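Home | Reviews | Build Logs | Club Calendar | Contact

Posted 26 September 2020 by the club reviews desk

Kelard Hand Kit, second year of ownership

Our student robotics club bought the Kelard with money set aside for a new 3D printer, so it has had a lot to live up to. The kit cost us $300 used, and the box contained most of a manual.

Assembly is listed as an afternoon. We took 14 evenings, two of them spent looking for a screw. The wiring guide is clear up to the wrist, where the author seems to have gone to dinner. After that we followed a forum post by somebody called Nazarenko and did fine.

For the November meet, the Jostier Cup, our entry is soft goods: straps, belts, knits, anything that flops. Teams usually pick blocks. Blocks hold still. We've been practicing on a strap with a buckle and on a big brown piece of knitting, and the Kelard has opinions about both.
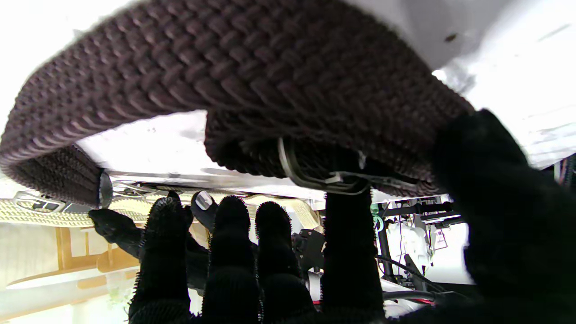
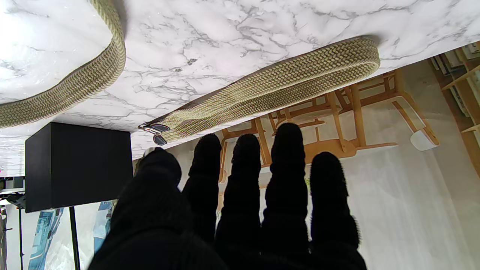
Black glove on, working with the knit first and the woven strap second.

The glove is sold separately, of course. It grips fabric well and collects lint even better, and our sophomores have been assigned a lint roller. The thumb is strong but thinks slowly. Give it an extra second in your code or it will show up after the fingers have finished.

Calibration drifts. Our log stands at 3640 grasp attempts, and we had to redo the zero points 18 times along the way. Plollel, who make the control board, fixed part of this in a firmware update and broke the status light in the same one. We've learned to live without the light.

Would we buy it again? Used, yes. New, we'd want the rest of the manual. Three and a half stars, with the half for the wrist joint, which has never given us any trouble.

Contact the club | Copyright 2020 | Back to top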